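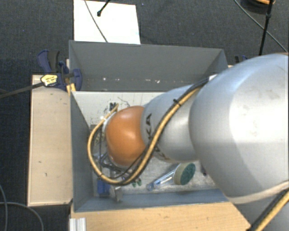 **1/**
그리퍼 두 가지를 같은 로봇 팔에 달아서 비교한 이야기를 씁니다. 한국어로 긴 글을 쓰는 것은 아직 어렵기 때문에 짧게 나누어 올리겠습니다. 틀린 표현이 있으면 고쳐 주십시오.

**2/**
비교한 것은 Sestora의 평행 그리퍼와 Jaleo의 평행 그리퍼입니다. 두 제품 모두 손가락이 두 개이고 전동식입니다. 진공 방식은 이번에 넣지 않았습니다. 빈 안에 표면이 거친 물건이 있어서 흡착이 잘 안 될 것이라고 생각했습니다.

**3/**
작업은 단순합니다. 회색 빈에서 물건을 하나 집고, 들어 올리고, 2초 동안 들고 있으면 성공입니다. 다시 놓을 때의 위치는 매번 조금씩 바꿉니다. 집는 순서는 제어기가 정하고, 저는 옆에서 로그를 봅니다.

**4/**
6월에는 시도를 모두 2,433번 기록했습니다. 그중 1,000번이 Sestora이고 나머지가 Jaleo입니다. 숫자가 같지 않은 이유는 부끄럽습니다. Sestora를 먼저 끝낸 다음에 Jaleo의 손가락 패드를 한 번 바꾸었고, 바꾼 뒤에 처음부터 다시 시작했습니다. 바꾸기 전의 기록도 지우지 않고 합계에 넣었습니다.

**5/**
Sestora는 1,000번 가운데 644번 성공했습니다. 저는 더 높은 숫자를 기대했습니다. 실패를 나누어 보니 물건을 놓친 경우보다 손가락이 벽에 먼저 닿아서 멈춘 경우가 더 많았습니다. 힘의 문제라고 생각했는데 폭의 문제였습니다.

**6/**
이 그리퍼는 몸통이 넓습니다. 손가락을 완전히 벌리면 몸통보다 더 바깥으로 나갑니다. 그래서 앞벽 가까이에 있는 작은 금속 조각은 거의 포기해야 합니다. 기울여서 들어가면 가능하지만, 기울이면 이번에는 손목의 케이블이 걱정됩니다.

**7/**
케이블에 대해서 조금 더 쓰겠습니다. 굵은 황갈색 케이블이 주황색 손목 관절을 크게 돌아서 갑니다. 옆에 가는 검은색 케이블이 같이 갑니다. 위쪽은 검은 케이블 타이 하나로 묶었습니다. 처음에는 여유를 더 짧게 했는데 손목이 많이 돌 때 당겨졌습니다. 지금 길이는 당겨지지 않는 대신에 빈 벽과 가깝습니다.

**8/**
여유를 몇 센티미터 줄 것인지는 아직 정답을 모릅니다. 같은 구조를 쓰시는 분은 어떻게 하시는지 알고 싶습니다. 회전 커넥터는 저도 압니다. 이번 예산에는 들어가지 않습니다.

**9/**
제일 어려운 물건은 청소용 솔입니다. 손잡이가 투명해서 깊이 카메라가 잘 보지 못합니다. 점군을 열어 보면 둥근 머리만 있고 손잡이 자리에는 구멍이 있습니다. 알고리즘은 당연히 머리를 집으려고 합니다.

**10/**
머리를 집으면 두 가지 일이 생깁니다. 띠처럼 생긴 베이지색 옆면을 잡으면 대체로 괜찮습니다. 거친 초록색 면에 한쪽 손가락이 닿으면 들어 올릴 때 돌아갑니다. 돌아가도 떨어지지 않으면 성공으로 세었습니다. 이 기준이 너무 관대하다는 의견도 받았습니다.

**11/**
솔만 따로 238번 넘게 시도했습니다. 여기서는 Jaleo가 더 좋았습니다. 손가락 끝이 좁고 패드가 부드러워서 옆면에 잘 맞습니다. 반대로 파란 블록 같은 물건은 두 그리퍼의 차이를 느끼지 못했습니다. 모서리가 분명한 물건은 어느 쪽이든 잘 집습니다.

**12/**
작은 초록색 조각들은 바닥에 붙은 것처럼 낮습니다. 손가락 끝이 바닥에 아주 가까이 가야 합니다. Sestora는 닫힐 때 끝이 조금 아래로 내려가는 구조여서 높이를 보정해야 했습니다. 이 내용은 설명서의 마지막 부분에 작은 글씨로 있습니다. 저는 바닥을 두 번 긁은 뒤에 읽었습니다.

**13/**
Brarkolholm에서 일하는 동료가 "빈이 움직이면 비교가 아니다"라고 말했습니다. 맞는 말입니다. 처음 며칠은 빈을 그냥 올려 두었는데, 벽에 닿을 때마다 조금씩 밀렸습니다. 그 기간의 기록은 위의 합계에 없습니다. 지금은 파란색과 검은색이 섞인 바 클램프로 빈의 가장자리를 잡습니다.

**14/**
클램프를 쓰면 단점도 있습니다. 손잡이가 빈보다 위로 올라오기 때문에 충돌 모델에 넣어야 합니다. 저는 상자 모양으로 크게 넣었습니다. 그 결과로 왼쪽 뒤 모서리에는 팔이 잘 가지 않습니다. 모서리에 있는 물건이 선택되지 않는 이유를 찾느라고 반나절을 썼습니다. 원인은 제가 만든 상자였습니다.

**15/**
제어기는 Lozano의 것을 사용합니다. 그리퍼를 바꿀 때 통신 설정도 바꿔야 하는데, 여기서 두 제품의 차이가 큽니다. Sestora는 설정 파일 하나를 바꾸면 끝납니다. Jaleo는 전원을 켠 다음에 초기화 명령을 따로 보내야 합니다. 이 명령을 잊으면 오류가 나오지 않고 그냥 움직이지 않습니다. 오류가 나오는 쪽이 더 친절합니다.

**16/**
힘 값에 대한 질문을 미리 받았습니다. 두 그리퍼 모두 최대 힘의 절반 정도로 맞추었습니다. 다만 "절반"의 의미가 두 회사에서 같은지는 확인하지 못했습니다. 힘 센서로 직접 재는 것이 옳습니다. 센서를 빌리면 다시 쓰겠습니다.

**17/**
지금 하나를 고르라고 하면, 저는 빈이 깊을 때는 Jaleo를, 빈이 얕고 물건이 단단할 때는 Sestora를 고르겠습니다. Sestora는 닫히는 속도가 빠르고 설정이 편합니다. 벽 근처만 아니면 불만이 거의 없습니다.

**18/**
Jaleo의 성공률을 아직 쓰지 않은 것은 패드 교체 전과 후를 제대로 나누고 싶기 때문입니다. 섞어서 하나의 숫자로 만들면 보기에는 좋지만 공정하지 않습니다. 표를 정리하면 이 글 아래에 이어서 올리겠습니다.

**19/**
다음에 바꿀 것은 카메라 각도입니다. 지금보다 비스듬히 보면 투명한 손잡이가 조금이라도 잡히는지 보려고 합니다. 컬러 영상에서는 손잡이의 푸른빛과 둥근 파란색 끝이 잘 구별됩니다. 깊이를 쓰지 않고 컬러에서 방향만 먼저 구하는 방법도 시험하겠습니다.

**20/**
투명한 물건을 깊이 카메라로 다루어 본 분이 계시면 답글을 부탁드립니다. 영어나 그리스어로 쓰셔도 됩니다. 읽어 주셔서 감사합니다.
— Charalambos Economou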